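Unit 6: Working with Ceramic Tile on Walls
Course handout — Interior Finishes I

Purpose of this unit

This unit covers the planning and setting of ceramic tile on interior walls. Students are expected to have completed Unit 5 (Preparing the Wall) and to have passed the written check on moisture barriers. The unit consists of two lectures and one shop session. Tools for the shop session are issued at the counter against a signed card, and safety glasses must be worn from the time the first tile is cut.

6.1 Terms used

Field tile: the ordinary tile that covers most of a wall.
Trim tile: any shaped piece used at an edge, corner or base.
Joint: the gap between two tiles, later filled with grout.
Course: one horizontal row of tile.
Bond: the pattern in which the joints of one course relate to the joints of the next.
Lippage: a difference in height between the faces of two neighboring tiles.

These terms are used in the same sense throughout the course. Some suppliers use "bond" to refer to the adhesive. In this handout the adhesive is always called thinset or mastic, according to its type.

6.2 Choosing a pattern

In a straight stack, all joints line up in both directions. The pattern is simple to lay out, but it shows every error in tile size. A wall that leans by a small amount will also show clearly, because the last vertical joint will taper from top to bottom.

In a staggered (running) bond, the vertical joints of each course fall over the body of the tiles below. A half-tile offset is usual for short rectangular tile. For long tile, an offset of one-third is preferred. Long tiles often bow slightly in firing, and a half offset places the high center of one tile against the low ends of two others.

In a diagonal layout, the joints run at an angle to the floor line. It requires more cuts than the other patterns, and every course ends in an angled piece. Allow extra material when ordering. A diagonal layout may be combined with a staggered one on an adjoining wall, provided that the designer has decided how the two patterns will meet in the corner.

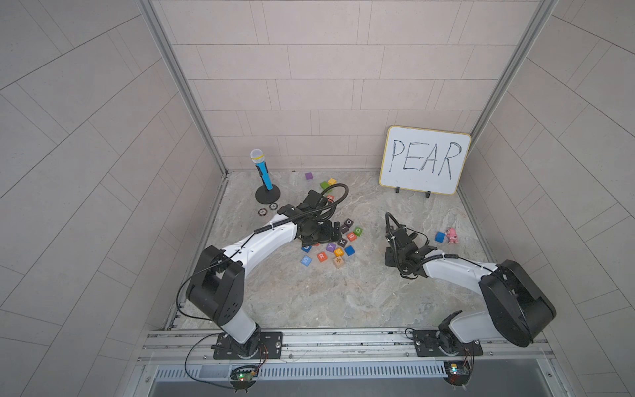

Sirkka Tuominen objected at this point in last term's lecture that mixed patterns should be kept out of a first course altogether, since beginners spend so long on the corner that they never learn to hold a level line. The objection has merit, and the shop session has been changed in part to meet it. Each student now sets one complete staggered panel and has it checked before any angled work is attempted. The mixed corner remains in the lecture material and may appear on the written test.

6.3 Layout

Layout is done before any adhesive is opened. The following order is used in the shop.

Find the lowest point of the wall base and mark it.
Measure up by the height of one tile plus one joint, and draw a level line across the wall at that height.
Find the center of the wall and draw a plumb line through it.
Lay out a dry row along the level line, with spacers.
Check the width of the cut piece at each end.

If the cut piece at each end is less than half a tile wide, move the starting point by half a tile so that a joint becomes a center, or the reverse. Narrow slivers at a corner are difficult to cut and draw the eye. Where a window or niche is present, the layout should be centered on that feature if it is the first thing seen from the door.

For a diagonal layout, draw the level and plumb lines as above, then measure an equal distance along each from the point where they cross. The line that joins the two marks stands at 45 degrees. Do not rely on a plastic square for a line longer than the square itself.

6.4 Worked problem

The Jemley house has one bathroom wall that is to receive 400 field tiles of the Vestow pattern in a straight stack. The owner then asks for the same tile on a second wall of equal size, bringing the total to 800. Tiles are sold in full boxes only.

(a) State what further information is needed before an order can be placed.
(b) Explain how the answer would change if the second wall were set on the diagonal.
(c) On delivery, 498 tiles are found to carry one shade number and the remainder another. Propose a way to use both lots, and say where the change of shade should fall.

Answers should be written in full sentences. A sketch may be attached to part (c) — it will not be graded for drawing skill.

6.5 Setting and grouting

Spread only as much thinset as can be covered before a skin forms. Comb it in one direction with the notched edge of the trowel, and press each tile in with a slight movement across the ridges. Lift one tile early in the work and look at its back. Coverage should be nearly complete, with no bare corners.

Remove adhesive from the joints before it hardens. Grout is applied with a float held at an angle to the joints, and the excess is taken off with a damp sponge that is rinsed often. The joint between two walls is left free of grout and filled with a flexible sealant. The two walls may move separately, and a rigid joint in that position will crack.

6.6 Reading and shop times

Read Turunen, chapter 3, before the second lecture. The section on sealants may be skipped until Unit 8. The shop opens at 8:30 a.m. and tools must be returned by 4:00 p.m. Questions about the Pitov wet saw should be directed to Aldo Monti, who must sign each student's card before the saw is used.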